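Emance opens household refill and container exchange in Ondthorpe

February 28, 2024

ONDTHORPE – Household goods supplier Emance has opened a refill and container exchange at its Zakaria Street shop. Customers can now bring in used tubs, jars and bottles, have them filled with dry goods or cleaning products, and pay only for what goes in.

The service follows a trial that began in October with 143 households in the town. Each household was given a starter set of containers and asked to use the shop for its normal buying of rice, pasta, washing powder, hand soap and similar items. Most of those who took part have carried on using the counter since the trial closed.

The permanent counter stocks 20 dry products and 14 liquids. Prices are shown by weight for dry goods and by volume for liquids. The empty container is weighed first and the weight is written on a sticker, so it does not have to be weighed again on later visits.

Tincuța Surdu, who manages the Ondthorpe shop, said the trial had changed what the company decided to stock.

"We started with large glass jars, and people told us quite quickly that they were too heavy to carry home on the bus," she said. "What they wanted was small, light containers that fit on a kitchen shelf and that you can see through well enough to know when you are running low. We have gone back to our suppliers and changed the order."

The new range

The containers on sale at the counter come from Oteck, which supplies storage goods to independent shops. The range is made up of round tubs in 3 sizes, along with a flat box for tea bags and a bottle with a pouring cap. They are sold singly and there is no need to buy a set.

The round shape was chosen after comments from the trial. Customers said that powder and fine sugar collected in the corners of square boxes and was awkward to get out with a spoon. Round tubs are also easier to wipe clean. The plastic is frosted, so the level of the contents shows without the tub having to be opened. White was kept as the only colour for now, and Emance will look at others if there is demand.

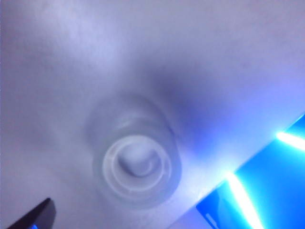
Bringing your own containers

Customers do not have to buy anything from the new range. Any clean container with a lid that closes properly can be used, including ones that first held another product. Staff will ask what was in it before and may turn a container away if it held paint, garden chemicals or motor products.

Containers should be empty and dry when they arrive. A sink is available next to the counter for a quick rinse, but there is no drying machine and damp containers cannot be filled with flour, sugar or washing powder.

Labels can be left on or taken off. The shop provides plain stickers and a pen, and staff will write the name of the product and the date it was filled. For food, a sheet listing ingredients and allergens is kept at the counter and copies can be taken home.

Exchange shelf

A shelf by the door is set aside for spare containers. Anyone may leave clean tubs and jars they no longer need, and anyone may take them free of charge. Staff check the shelf at the end of each day. Lids should be left on their containers, as loose ones were a regular problem during the trial.

"The shelf was a bit of an afterthought," Ms Surdu said. "It fills up on a Monday and it is nearly bare again by the weekend. Jam jars go first."

Opening hours and access

The refill counter is open during normal shop hours, with the last filling taken half an hour before closing. The entrance on Zakaria Street is level with the pavement and the counter has a lowered section at one end. Customers who find it hard to lift or pour can ask for their containers to be filled for them.

Large orders can be left in the morning and collected the same afternoon. Please write your name on the base of each container if you are leaving more than one.

About Emance

Emance sells cleaning, kitchen and storage goods for the home. The Ondthorpe shop is the first of its branches to have a permanent refill counter.

Press enquiries: Tincuța Surdu, Emance, Zakaria Street, Ondthorpe. Photographs and a full product list can be requested from the shop.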